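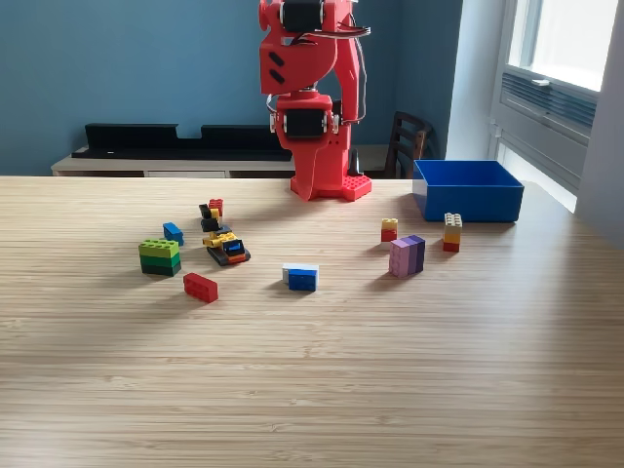 2021-04-07

# Session 2: Sorting, stacking and putting bricks away

Hi all! These are my notes from the second session of the play materials course, tidied up a bit so you can read them on the bus. I talk faster than anyone can write, so I've put in the things I skipped as well.

## Before anything goes in the bin

We started with the question I always start with: what do you do with the pieces that are still stuck together? A green brick with a lime one pressed on top is easy. Is it a green thing? Sure, fine, I'd let that through. But a yellow brick on a red one is a different story, and a blue with a white on top is the one people argue over for ages (last August we lost half the session to it, and I enjoyed every minute).

There are two ways to run it:

- **Break down first.** Every stack comes apart, then you sort by color. Slow, hard on the fingernails, very neat at the end.
- **Sort as found.** A stack counts as one item and goes wherever its bottom brick would go. Quick, a little messy, and much kinder to small hands.

At Prurnholm they break down first, always. I used to do that too. These days I sort as found with the under-fives and save the breaking down for older groups, who like the pulling-apart part best anyway.

## The built model problem

Please, please ask before you take apart a little vehicle! A child may see a finished thing where you see yellow, black and orange bricks that belong in three piles. I keep a "still in use" spot at the side of the table and built models go there until the end of the day. Small see-through pieces, the kind that make a good windshield, come off easily and vanish under furniture, so move the model by its base.

Tall narrow stacks are the other headache. A black, yellow and red tower will tip if you bump the table. Lay it down before you start.

## Setting up the table

For practice in pairs I want:

1. A plain, light tabletop. Colors are much easier to tell apart on it, lilac and violet especially – those two get mixed up more than any other pair.
2. One open bin, empty at the start, toward the back so nobody leans on it.
3. Bricks spread across the middle with room between them. A heap turns this into a digging game.
4. A mix of single bricks and stacks, and at least one model.

The bin should be straight-sided and low enough to reach into. Our Jernel kit has 168 pieces in it, far too many for one table, so split it. I put out 80 for the long exercise and just a handful for the warm-up.

## Words to use

Try "on top," "under," "next to" and "behind" while you clear up. Ask for the brick *behind* the car, or the one *in front of* the bin. You'll cover more position words in five minutes of tidying than in a whole worksheet, and the bricks get put away!

## For next time

Read the Shih chapter on grouping, the first half only. Then clear a small table of bricks twice, once each way, and write down which stack you hesitated over and what you did with it. The Irkerel sheets are on the shelf by the door if you'd like a form to fill in, but a scrap of paper is fine.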